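4 min read

Stop Replacing the Whole Finger

Saturday morning, coffee gone cold, and I'm writing this because I've now thrown out my ninth perfectly good finger. Or nearly did. Pulled it back out of the bin.

We run hand-held grippers out of Odville. Two-finger units, screws you can reach, pads that wear. Simple stuff. And the maintenance sheet we inherited from Veltport says: pad worn, swap finger assembly. Every time. I think that sheet is wrong and I think most shops know it's wrong and keep doing it anyway.

What wears out is the pad. The crosshatch goes smooth at the tip first, then along one side, depending on who's holding the thing. Zoi Lambrakis is left-handed and her pads go on the opposite edge from mine. The metal behind them is fine. The linkage is fine. You pull the whole assembly and now you have disturbed two pivots that were running nicely, and you get to set the play all over again. Last time it took me most of a lunch break and I still had a click in it.

The argument for swapping is time. Ardalan Mirzaei makes it well. He says a tech with a drawer of assemblies is back up in minutes, and a tech with a scraper and a tube of adhesive is sitting there with solvent on his sleeves. Fair. I've been the guy with the sleeves. But his count leaves out the re-check afterward, and if you skip the re-check you'll find out a day later when the fingers close crooked on something thin.

Thin is where it shows. Boxes will forgive you. Cloth won't. Fold a blanket with ribbed fabric on one side and smooth cotton on the other and you know in one grab if the pads are even. That's my acceptance test now - not the gauge block, a blanket. Ingvar Brøndum thinks this is sloppy. He wants a number. I told him to write me one and I'd use it. Still waiting.

I logged it in April, 29 pad changes, fingers left on. Scrape, wipe, glue, clamp overnight. Two came back with a lifted corner, both my fault, I rushed the wipe. None needed the pivots touched. I know 29 isn't a study. It's more than the sheet has behind it, as far as I can tell.

And then the screws. Please stop torquing the pivot screws every week becuase the calendar says so. Look at them. Put a paint dot on the head, check the dot. If it hasn't moved leave it alone.
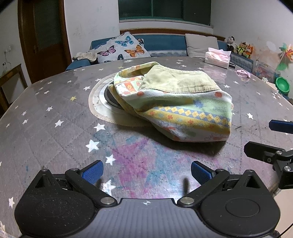
Blanket check on the turntable, fingers open. Blue pads, pivot screws in plain view.

Look how much of that you can inspect without a single tool. Pads face each other, so any difference in the texture is right there. Screw heads on top. Whoever designed it wanted you to look before you unscrewed, and we wrote a procedure that skips the looking.

Despina Galanis asked me what I'd put in place of the sheet. Fine. Look at pads before each shift. Run a blanket. Pad bad, change pad - both sides, same batch, never just one. Finger bent or cracked, then yes, change the finger. Pivots only if the dot moved or you can feel slop. Half a page. Could be taped inside the case lid.

Kouris still sells the pads loose, Perov only does the full assembly, so guess who I order from. If you buy from Perov, ask them for loose pads. Ask twice. They told me there was no demand for it, and I beleive them, we've all been binning fingers.

Going back to the bench now. One pad still clamped from last night and I want to see that corner.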